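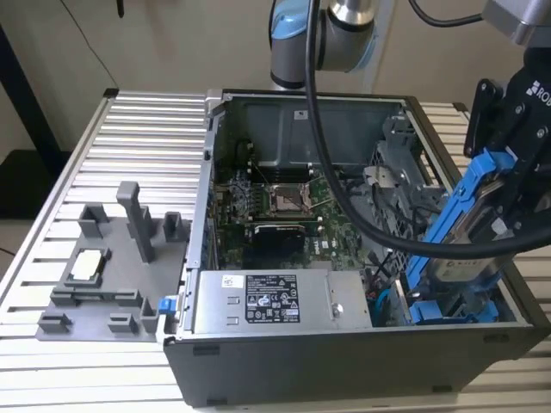
*Travel Desk – Slow Routes section, 26 Oct 2020*

The night train to Jativberg leaves at seven minutes past whenever it likes. I paid 60 dollars for a couchette and shared it with two cyclists, both bikes and a wheel of cheese with its own pillow. Skandari, the line's operator, calls this Comfort Class. I'd hate to meet the other one.
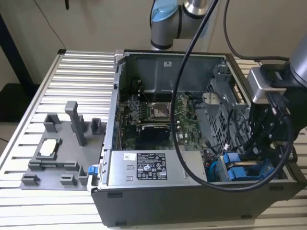
Édgar Cusi thinks I'm being precious, and told me the cheese probably booked first. He rode the line in June and swears by the top bunk – warmer, he reckons, and further from the feet.

Breakfast came at 5 am, a grey roll and coffee the colour of canal water. I ate the lot. 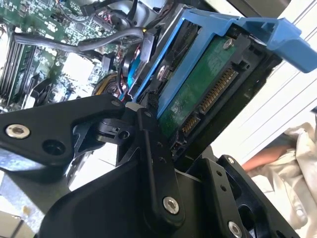 ## Getting off at Nuvuna

Do it. The station café opens early and the eggs are superb.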